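Villa staff room, tables and clear items: walk-through checklist with comments
Checked by: Danuta Bielecka
Second reader: Reinaldo Rocha
Month: June

We use cookies to remember your settings and count visits. Accept / Manage choices

1. Tabletop level, no rocking. PASS
Comment: Foot at the window end was wound out a little. Check it again next time.

2. Tabletop surface free of splinters and raised grain. PASS
Comment: Ran a dry cloth across and along the grain. It caught nowhere. Old sticker residue near the door end needs a wipe with warm soapy water.

3. Edges and corners. COMMENT
Comment: One corner has a rough spot. Czesław to sand it and put a coat of oil on.

4. Walkway behind chairs at least 80 cm. PASS
Comment: Measured with chairs pulled out to sitting position.

5. Clear items left on tables. FAIL
Comment: See-through plastic and glass is hard to pick out on the pale wood, more so in the morning when the blinds are up. Reinaldo put his elbow into a clear jug at breakfast. Job 1137 raised for coloured mats.
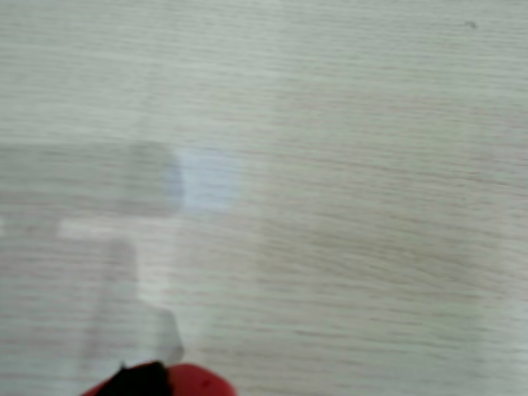

Do clear items have to be put away between uses?
They go back on the shelf by the sink when you leave the table, and while you are using them they sit on a coloured mat.

6. Clear items checked for cracks and chips. COMMENT
Comment: Hold each one to the light and feel the rim with a gloved finger. 2 set aside, both with chipped rims. Do not put them in the general bin. Wrap them and use the box marked for breakages.

7. Shelf by the sink. PASS
Comment: Brackets tight. Heavy pieces are still going on the top shelf. Please keep them on the bottom one.

8. Lighting over tables. PASS
Comment: All tubes working. Teresa Kwiatkowski asked if the blinds could stay half down until 10 am to cut the glare. Fine by me, as long as the walkway stays bright enough to see the floor.

9. Floor under tables. PASS
Comment: Clean and dry at time of check. Felt pads missing from one chair.

Still open: corner sanding (item 3), coloured mats (item 5), felt pads (item 9). Mats are on order through Divport. Until they come, use the tea towels from the second drawer.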